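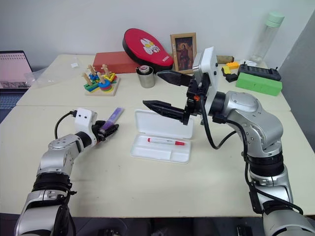
Speaker notes: Two arms on the packing bench, and what changed for us

Slide 1. Opening

Good afternoon. Say who I am and that I work in the kitting room at Wukex in Clonalmont. I am a packer, I am not an engineer, so please keep the hard technical questions for Brinkmann, who installed the system.

We pack stationery sets for schools. One set is a pen case, markers, a glue stick and a few small things. Before the arms we made 700 sets on a normal shift, all by hand.

Slide 2. What the arms do

Two arms work at one bench. They pick up the small items and put them in the case. The Siroser software decides which arm moves first.

Markers are easy for them. Soft items are harder, and thin paper they do not do at all. Say this clearly, because people in the audience often think that everything is solved.

(Pause here. Drink water.)

Slide 3. What changed for the hands

My wrists hurt less. This is the first thing that every person in our room says. To press a marker into its place is a small movement, but we did it all day.

On the other side, we now stand more. Before, we sat. We asked for high stools in September and they came after a long wait. If your company plans the same, order the stools together with the arms.

Slide 4. What changed for the day

Now one person looks after the bench and the others prepare the trays and check the finished sets. On a good shift the arms fill 225 sets and we fill the rest.

The stops were the difficult part. In the first month we wrote down 157 stops. Most of them were small: an item lying in the wrong direction, or a cap not closed. We learned to put the items down more carefully, so it is also us who were trained.

Do not make the joke about coffee breaks. It did not work last time.

Slide 5. Cleaning and the pads

The pads on the fingers collect dust and little bits, and then the grip is not so good. We clean them at 7 in the morning and after lunch. It is not in anybody's job description - I think it should be, and it should be paid as a skill.

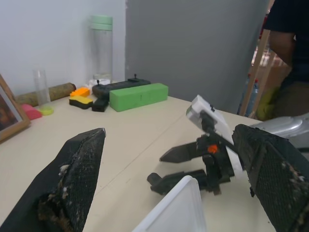
Did anyone lose their job when the arms came?

Nobody in our room was dismissed, but two people retired and their places were not filled. I prefer to tell it like this, with both halves.

Slide 6. What I would ask for again

Training before the first day, in the working hours. We had about 100 minutes, and it was too short for the colleagues who do not like screens.

A stop button that every person is allowed to press without explaining it to the shift leader. We have this now and it made the room calmer.

Last slide is only the contact address of the room. Leave it on during the questions.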